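4.2 What the operators did with the time

The stated purpose of the Flulex cell at the Bristthorpe site was to free 3 packers from fitting phone cases by hand. It did free them, mostly to stand next to the cell. In August, two of the three spent their shifts clearing stops and straightening cases, a job that appeared in no plan and had no title until the packers gave it one ("minding"). Clesico, which runs the site, counted these hours as idle.

Minding took skill. Packers learned to tell from the angle of a phone-like device between the two grippers (Figure 2) whether to step in or keep drinking their coffee.

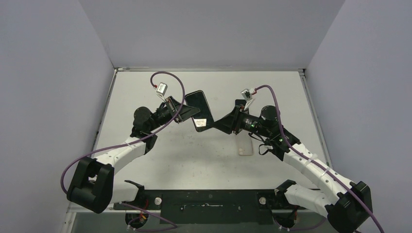 Figure 2. Bimanual cell with a device held between the grippers and a clear case on the table.

Pay did not follow the skill. The grade for minding was set below the grade for packing, on the grounds that the robot was doing the work. Grecu's account of "leftover labor" fits this well, although the packers' own account was shorter and cannot be printed.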